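4. Where the Leftover Pills Live

4.1 What people said and what the kitchen said

We asked 287 households in Tradham and the outlying parts of Gelto County where they kept leftover prescription painkillers. The most common first answer was that there weren't any. The second most common answer, given a few minutes later and often from another room, was a location.

This gap between the first answer and the second shaped the rest of the study, and it deserves more space than we planned to give it. The interview form had 16 items. Item three asked whether any opioid medicine was in the home, and item eleven asked the respondent to check. We had put item eleven in as a formality, a way of confirming what item three had already told us. By the end of January we were treating item three as the formality. Of the 287 households, 31 reported leftover opioids at item three. Many more did so at item eleven, usually with some surprise and now and then with an argument between spouses about whose knee it had been.

We don't think people were lying, or not mostly. The word "leftover" seems to have done a good deal of the damage. To a survey writer, a leftover pill is one that remains after the pain it was prescribed for has gone away. To many respondents, that pill was not left over at all. It was being kept. A bottle saved for the next bad back was a supply, and a bottle from a tooth pulled several years ago was a supply that had been forgotten. Only pills that the respondent had firmly decided never to take counted as leftovers, and most people who had reached that decision had also thrown them away.

Later interviews used the wording "any pain pills from a prescription, finished with or not." This is an ugly phrase and we recommend it.

4.2 Places of storage

The advice printed on pharmacy leaflets assumes a bathroom cabinet. It tells readers to move medicines out of the bathroom, where steam gets at them, and into somewhere cool, dry and locked. Tradham had taken the first half of this advice to heart. The bathroom cabinet was less popular than we expected, and several respondents told us with pride that they knew better than to use it. The pills had been moved to the kitchen.

Within the kitchen, the usual places were the cupboard over the stove (neither cool nor, on the evidence of the kettle, especially dry), the drawer that holds batteries and takeout menus, and the open counter (Figure 1). The counter was favored by people who were taking, or had lately been taking, something every day. They wanted to see the bottle so as not to forget it. When the daily medicine ran out, the habit stayed, and other bottles had by then gathered next to it in the way that mail gathers next to mail.

Locked storage was rare. A few households owned a Vernix box, a small combination safe that the county had handed out at health fairs. Owning one and using one turned out to be separate matters. Some boxes held passports. One held a quantity of Halloween candy, which the respondent described, reasonably enough, as the thing in the house most likely to be stolen by a teenager. Two more were locked and could not be opened by anybody present, and we have recorded their contents as unknown and their security as excellent.

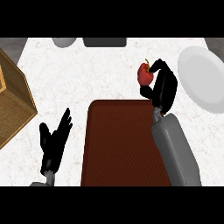 A further group kept their pills in what we came to call sentimental storage. These were bottles that had belonged to a parent or spouse who had died, often after a long illness, and that had been boxed up with reading glasses, hearing aid batteries and get-well cards. Such bottles were among the fullest we came across, and they tended to hold the strongest drugs. They were also the hardest to talk about. Interviewers had been trained to suggest disposal at the end of every visit, and in these homes they quickly learned to suggest it gently or to leave a leaflet and go. We would not want a future team to treat the matter as one of simple neglect. The respondents knew exactly what was in the box and exactly where it was. They had not gotten around to opening it, and a person with a clipboard was never going to be the occasion.

4.3 Why the kiosk was not used

Gelto County has a take-back program, run under the name Kvaran, with drop-off kiosks at the sheriff's substation and inside one pharmacy. The kiosks are sturdy, well labeled and emptied on schedule. Nearly everyone we interviewed approved of them. Approval of this kind costs little, and we learned to ask the next question, which was where the nearest one stood.

Respondents who could name a site mostly named the substation. The pharmacy kiosk, which is closer to most of the homes in our sample, stands behind a rack of greeting cards and was known chiefly to people who buy greeting cards. The substation kiosk is in the lobby, in plain view of the front desk. County planners regarded this as a safety feature. Respondents regarded it as a reason to go some other time. Walking into a sheriff's office with a bag of someone else's oxycodone is legal, encouraged and, by all accounts, extremely uncomfortable. One man had driven to the lot, sat there for a while, and gone home with the bag. He told us that he had nothing to hide and that this was exactly how a person with something to hide would look.

Distance was the reason most often given for not using a kiosk, but it did not hold up very well. The drive from the farthest household we visited took around 20 minutes, and it was a drive that the family in question already made for groceries. We suspect that distance is simply the polite answer. It offends no one, it cannot be the respondent's fault, and it gives the interviewer something to write down. When we asked instead what would have to be different for the pills to be gone by next month, people rarely mentioned miles. They talked about someone coming to the door, about an envelope that could go in the mail, and about being told at the time, by the dentist or the surgeon, that the rest of the bottle was not theirs to save.

There was also the matter of money. Several respondents pointed out that they had paid for the pills. In some cases they had paid a great deal, and they saw no reason to hand them to the county for nothing. We had no item on the form for this and should have had one. A bottle that cost a week's grocery money looks very different from one that came with a small copay, and it is a bit much to ask people to think of both as household waste.

4.4 Who else knew

Our concern with leftover pills comes from who may find them. For this reason the form asked who else in the home, or among regular visitors, knew where they were. The answers should be read with care. Adults were confident that children did not know. Adults who had grown up in the same town, asked in passing whether they had known where their own parents kept such things, were nearly always able to tell us the shelf.

Visitors were thought of less often. Respondents worried about strangers, burglars and contractors, in that order, and seldom about nephews. Yet the people with the most unhurried access to a kitchen cupboard are relatives and friends, who are left alone in it several times on any holiday. The few respondents who had actually noticed pills going missing all believed that they knew the person who had taken them. None had reported it, and none moved the remaining pills to a locked place afterward. Two told us that moving the bottle would have felt like an accusation.

We have no way to say how often this happens. People who had not counted their pills could not tell us whether any were gone, and almost no one had counted. A missing-pill figure from a study like ours would be worth about as much as the count it rested on, and we have left it out of the tables despite a kind request from the funder to put it in.

4.5 Limits of these findings

The households we visited were those that opened the door. They were older than the county as a whole and more often at home in the daytime, and an older sample has had more operations and owns more bottles. Renters were hard to reach, and the apartment buildings on the north side of Tradham are missing almost completely after a disagreement over the entry code that outlasted the field season.

Item eleven also depended on the respondent being willing to get up and look. Some looked in one cupboard and sat down again. Interviewers did not search, and did not ask to. It follows that our counts of bottles are low by an amount we cannot estimate, and that the homes with the most places to look are probably the ones we have measured worst.

Finally, we asked about opioids only. Respondents volunteered a good deal else, including sleeping pills, a dog's seizure medicine and a liniment that no one could date. The form had no room for these. The interviewers' margins did, and we return to them in Section 5.

Related items
Mail-back envelopes after dental surgery: a county trial
What the surgeon said about the rest of the bottle
Lockboxes given, lockboxes used
Rural pharmacies and the disposal problem
Asking about medicines at home: notes on wording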